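3.2. Le mobilier et la vaisselle

Le mobilier a été choisi pour son encombrement réduit. Chaque poste de repas s'organise autour d'une petite table ronde à plateau blanc, sans nappe. Dans le relevé établi à Clamdale, nous avons retenu 100 mises de table, soit presque 600 placements d'assiettes, répartis entre 2 configurations : l'assiette isolée et le groupe d'assiettes. La grille de codage reprend celle de l'étude Vikudov, dont nous avons gardé les catégories de distance au bord et d'orientation par rapport au siège. 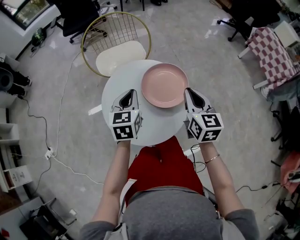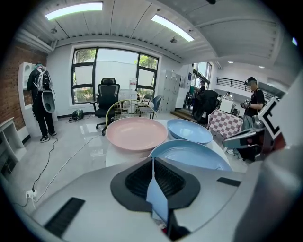
Résultats : occupation du plateau

Figure 4. Table ronde à plateau blanc et assiettes de couleur unie.

L'assiette isolée, rose dans la première vue, occupe la moitié droite du plateau et laisse libre une large part de la surface. La chaise à dossier rond en fils dorés, placée de l'autre côté de la table, a son coussin en partie engagé sous le plateau. Dans la seconde vue, trois assiettes en plastique, une rose et deux bleu clair, se partagent la table ; la plus grande est bleue. L'écart de diamètre complique le codage, car le centre d'une grande assiette se trouve plus loin du bord pour un même retrait. Nous avons donc mesuré le retrait à partir du rebord et traité la couleur comme une variable distincte.

Le protocole Oselow suppose un plateau rectangulaire, avec un côté attribué à chaque convive. Cette règle ne se transpose pas à une table circulaire. Nous lui avons substitué l'indice de Nikolaidis, calculé à partir de l'axe du siège le plus proche. Les placements équidistants de deux sièges ont été codés à part et ne figurent pas dans le tableau 2.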